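Skip to content
Home About us The Bench Kit Workshops Support Contact
Search our site... Go

About Jukari

We make one thing, and we're very fond of it. The Jukari Bench Kit is a ready-to-run tidying and tool-handling bench for two-armed robots, sold to colleges, labs and small workshops that already own a robot (or are about to) and want to get it doing useful jobs with its hands.

Jukari began when Urszula Makowska and Gianni Amato were both teaching evening classes in machine control and kept running into the same snag. Their students could make an arm move beautifully through thin air, and then it would meet a pair of pliers and the whole evening was gone! Handles are slippery, jaws swing open, and a tool lying flat on a table is far harder to pick up than one hanging from a peg. So they built a bench, screwed a pegboard to the back of it, raided Urszula's garage for tools and let the students loose on that instead.

The garage tools have long since been replaced, but the idea is the same. A wooden top, a pegboard, and ordinary things to reach for — scissors, pliers, screwdrivers, rolls of tape. Everything can be bought again at a normal hardware shop if it gets bent or lost.

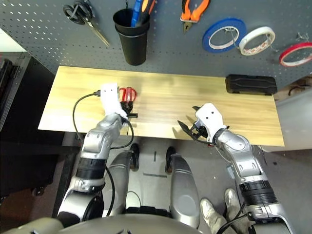

Do we need to buy a robot from you as well?

The kit works with whatever two-armed robot you already have, as long as it can stand or be mounted at table height and each hand can open to at least 70 mm. We don't sell robots, but we're happy to talk through what other customers are using.

What comes with it

Each kit comes with the bench, the board, the pegs and holders, a full set of tools and our exercise book, which Ottavio Cocco has been adding to ever since he joined us. The latest edition has 326 exercises in it. They start very gently (touch the table, let go of the table) and work up to passing a tool from one hand to the other and hanging it back where it came from. Ottavio is particularly proud of the tape chapter and will talk about it for as long as you let him.

We also run a set-up day at your place. Brunello Mancuso does most of these, and he brings spare pegs, a spirit level and a great deal of patience. By the end of the day your own people should be able to run the first 30 exercises without us.

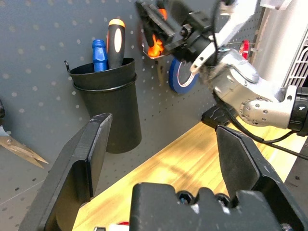

The part we enjoy most comes after that, when customers start changing things. A college in Skasano moved all the holders to one side so that the left hand had to do some work for once, and we liked it so much that it went into the book. The team at Rinaldi swapped our board for one twice as wide. Trurkinano, who repair garden machinery, wrote a whole chapter's worth of exercises around their own spanners and sent it to us out of the blue — we were thrilled, and it's free to download from the Support page.

There are now over 300 kits out in the world, and we still try to answer every message ourselves. If a peg doesn't fit or an exercise makes no sense, please tell us. Ubaldo Donati looks after support and keeps a list of every odd thing a gripper has ever done to a pair of scissors, and he'd love to hear yours.

Come and try it

Our workshop is open to visitors by appointment, and we hold a longer open week each February with all the benches running. Bring a tool you'd like to see on the board. If it's safe to handle and will hang from a peg, we'll have a go with it while you're here.

Contact us | Terms | Privacy | © Jukari. All rights reserved. | Back to top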